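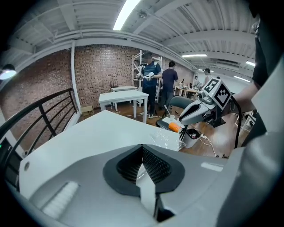 The shared workroom at the Aneneck Center reopened to members on November 3, 2022, following a refurbishment that began in April. Poonam Bhatt, who manages the building, met with the members' newsletter to discuss how the room is used and what has changed.

The most frequent request during the planning period concerned table space. "People told us they needed long surfaces they could stand at," Ms. Bhatt said. "Under the old arrangement, two groups could not work side by side without moving each other's papers." The new tabletops are white, a choice that drew some debate. "White shows every mark. I regard that as useful. A mark that can be seen is wiped off the same day."

The center has 432 registered members, of whom 162 answered the spring survey. Many asked for open floor between the tables, so that a group could remain on its feet during a session. Ms. Bhatt agreed to the request and gave up one row of storage cabinets to meet it.

Drinks were a more difficult matter. A proposal to ban cups from the room was withdrawn after objections from the evening groups. "We settled on a rule that cups stay at the far edge of a table, away from the work," she said. "It is followed on most days. I would like it to be followed on all of them."

Raimonds Rebane, who oversees bookings, described the weekday schedule as nearly full. Groups may reserve the room for up to three hours and are asked to leave the last ten minutes for clearing up. Small items left behind are placed in a tray at the front desk and kept for one month.

Asked what remains to be done, Ms. Bhatt mentioned the lighting along the back wall and a set of coat hooks ordered from Morero, which had not been delivered at the time of the interview. The hooks cost $400 and will be mounted beside the door.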